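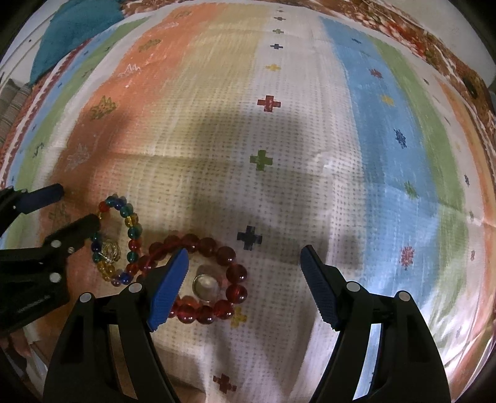 A multicolored glass bead bracelet and a dark red one on a patterned bedspread.

3 min read

Guso Opens Bead Repair and Swap Room in Barredo

BARREDO, 17/01/2022 — Guso, the small bead and jewelry workshop on Estutley Street, is delighted to announce that its new repair and swap room is open to everyone who has a bracelet sitting in a drawer and has been meaning to do something about it.

The room grew out of last year's mending afternoons, when neighbors brought in 162 pieces to be restrung, resized or simply looked over. Many of them were glass bead bracelets of the kind people wear every day for years, and quite a few arrived in envelopes, a handful of beads at a time!

"My grandmother kept all of hers spread out on the bed while she decided which one to put on, and I still think it's the nicest way to look at them," said Marcelino Vieira, founder of Guso. "You put a red one next to one with every color in it, and you see things in the glass that you never notice on your wrist. We wanted a room where people could take their time like that."

Visitors can have a bracelet restrung while they wait, trade one they no longer wear for a piece from the swap trays, or sit down with the workshop's loose stock and make something new. There are 2,969 glass beads in the opening stock, sorted by color, along with a smaller selection of wire charms. Basic restringing is free for the first four weeks — after that there will be a modest charge for cord and clasps.

Edivaldo Bittencourt, who runs the repair bench, asks visitors to bring every bead they can find, chipped ones included, and to tie the ends of a broken strand together before setting out. Larger beads need a heavier cord, so it helps to mention in advance if the piece has them.

Beginner evenings will follow in April, taught in the back room with supplies from Nillesov. Places can be reserved at the counter, and children are welcome with a grown-up.

Comments

Dottie R.: Does the swap include necklaces? I have more of those than I could ever wear.

Guso: Yes, Dottie, bring them along!

beadbox: Had my red one restrung last fall and I've worn it every day since. Thank you, Edivaldo.

Contact: Guso Workshop, Estutley Street, Barredo | © 2022 Guso | Back to top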